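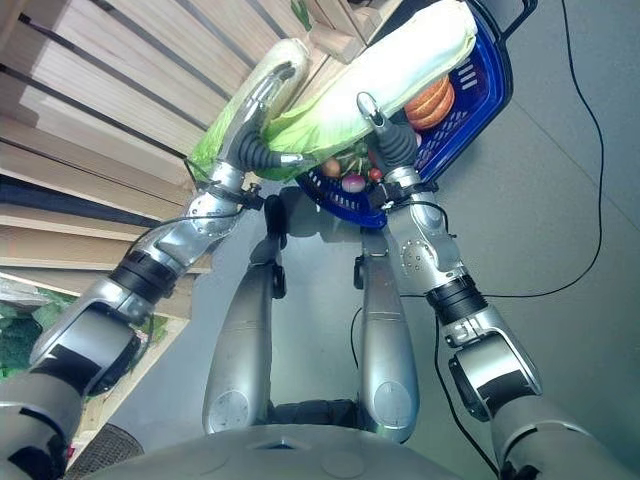
3.2 Leafy heads in the hand basket

Headed leaf vegetables are awkward to carry in a standard shopping basket. They are bulky for their weight, their outer leaves tear easily, and the longer types do not sit flat beside other goods. Napa cabbage was chosen as the main item for this part of the study for these reasons, with a smaller pale green head as the second item. Figure 4 shows the two heads at a blue plastic basket, with the napa cabbage lying diagonally against the rim.

Observations were made at two greengrocers, Inach and Urkis, during normal trading in January. Both shops sell loose heads from open shelving and supply plastic hand baskets near the entrance. A basket load was recorded whenever at least one leafy head was part of the purchase. Of the 3,000 loads recorded, 2,619 were kept for analysis. The remainder were dropped where the order of loading could not be established or where the shopper moved the goods to a trolley before reaching the checkout.

For each load we noted the position of the head (upright, flat or diagonal), the direction of the stalk end, and any contact between the leaves and the rim or handle. Position was coded after the last item had gone in, as heads were often shifted to make room. Damage was scored at the checkout on the Akl leaf scale, which runs from zero (no visible marking) to four (outer leaves detached). Marks already present on the shelf were noted separately and left out of the score. Coders worked in pairs and settled differences before the scores were entered.

The diagonal position was the most common for napa cabbage at both shops. A long head will usually not fit flat along the base once other goods are in place, and shoppers tended to rest one end on the rim in preference to taking the basket apart and starting again. Contact with the rim was associated with higher scores on the crinkled part of the leaf. The white stalks were seldom marked, even where they carried most of the weight. Smaller heads were more often placed upright, and scored lower overall – though the difference narrowed when they were packed beside tins or bottles.

Order of loading mattered more than position. Heads placed first and then covered had the highest scores in every size class. Where two heads were carried together, the second was generally laid across the first, and the lower one took most of the marking. Hand pressure was a further source of damage that the scale does not separate from basket contact. Creasing of the upper leaves was found on heads that had been pushed down to clear the handle, and it was scored in the same way as creasing from other goods.

A follow-up trial at Urkis used 40 Fovilov baskets, a deeper model with a rounded rim. Rim marking was lower in these baskets, but shoppers also loaded them more fully, and damage from covering increased. The two effects could not be separated with the data available. Basket depth is therefore treated as a covariate in Section 4, and rim shape is reported for the standard baskets only.

Figure 4. Napa cabbage and a smaller leafy head at the basket.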